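Ticket 63 — Dadico dimmer drops out at low level
Opened 2024-11-23. Status: monitoring

Symptom: bench circuit flickers below 60 per cent, then the Dadico module restarts and rejoins the Jestow hub at full brightness. Started after the hub update. The hall circuit has the same module and is not affected.

Tried: power cycle, factory reset, new neutral connection. No change. Swapped the bench and hall modules. Fault stayed with the bench circuit, so the module is cleared.
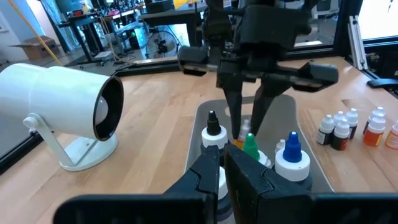

Minimum load is the next suspect. Dadico's sheet gives a trim setting for light loads, and ours was still at default. The only fitting on the bench circuit is the white spotlight on the curved stand — one bulb, recessed behind the black rim. Trim raised by 2 steps. Flicker gone down to the bottom of the range.

Restarts: 2 since the change, both logged by the hub as lost signal. Moved the hub to channel 20. Leave open until February.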